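The Fifteen-Minute Promise

Every few years somebody rediscovers the idea that you should be able to walk to the things you need. It gets a new name, a new logo and a new set of watercolor drawings in which the trees are full-grown and everyone is carrying bread. The latest version to cross my desk comes from Planen, a consultancy that has been hired to rethink the town of Lovthorpe, and it runs to 321 pages. I read all of them. I would like those evenings back.

The pitch is simple enough. Lovthorpe is to be divided into 20 neighborhoods, each with a grocery store, a school, a clinic, a park and "opportunities for making." Nobody will live more than a short walk from any of it. Cars will be welcome but, in the report's phrase, "gently discouraged," a wording I have now heard four people read aloud in four different tones of voice.

I have nothing against walking. I walked to the planning office to pick up the report, along a road with a sidewalk on one side and then, past the tire shop, on neither. My doubts are about the stores.

Who opens the shop?

A town can paint a grocery store on a map. It can zone for one, and it can offer a break on the rent. What it can't do is make a grocer want to stand in it for twelve hours a day, selling milk to the few hundred households inside the circle, when most of those households already drive out to the big store on Friday and fill the trunk.

Siham Bensaid ran a corner store on Jasley Street for nine years before she closed it. She is quoted once in the report, in a box with a green border, saying that local shops are "the heart of the street." When I called her she remembered the interview well.

"I talked to them for an hour," she told me. "I said the heart of the street thing at the end, to be polite. The rest was about my electric bill."

Her numbers, which she let me see, don't make cheerful reading. The neighbors loved the place and bought stamps, gum and the odd onion. Her best customers were people waiting for the bus, and when the route moved two blocks over, they moved with it. The report has a whole chapter on bus routes. It doesn't mention hers.

The making part

Then there are those opportunities for making. Planen wants light industry back inside the neighborhoods, close enough that people could walk to a shift and be home for lunch. It's a nice thought, and an old one. The brick buildings by the canal were put up on exactly that basis, and the row houses behind them were built for the people who worked there. Most of those buildings are apartments now, with the old hoist hooks painted black and left up as decoration.

What the plan never settles is how many jobs a small workshop brings, or of what kind. It lists 1,000 new positions across the town and gives no source for the figure. I asked twice. The second reply thanked me for my interest in Lovthorpe's future.

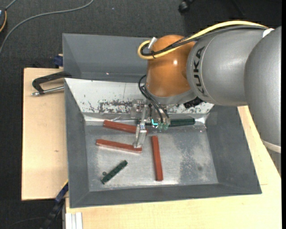
What the walkers say

Pongsak Ruangrit has lived on the east side for most of his life and leads a walking group that sets out at 7 in the morning, so I asked to tag along. I expected a fan of the plan. He is, more or less, though what he wants from it is narrower than what's on offer.

"Benches," he said. "And a crossing at the school. If they do those I'll forgive them the drawings."

We passed three empty storefronts before breakfast. One had a sign promising a bakery, and the sign had faded enough that I had to get close to read it. The only place open was Hoàng, a noodle counter that does well, as far as I can tell, by ignoring every rule in the report: it has a parking lot, it sits on the loud road, and people drive to it from two towns away. We had soup. It was very good, and half the group then got a ride home.

None of this means the plan is wrong. A crossing at the school would cost very little beside what's being spent on consultants, and the sidewalk that gives out at the tire shop could be finished by the end of summer if anyone cared to. Some of the 20 neighborhoods probably could support a store, and I'd guess the ones near the station will. I just wish the report would say which ones can't, and what the people living there are supposed to do instead.

The council takes its first vote in April. The benches are in an appendix.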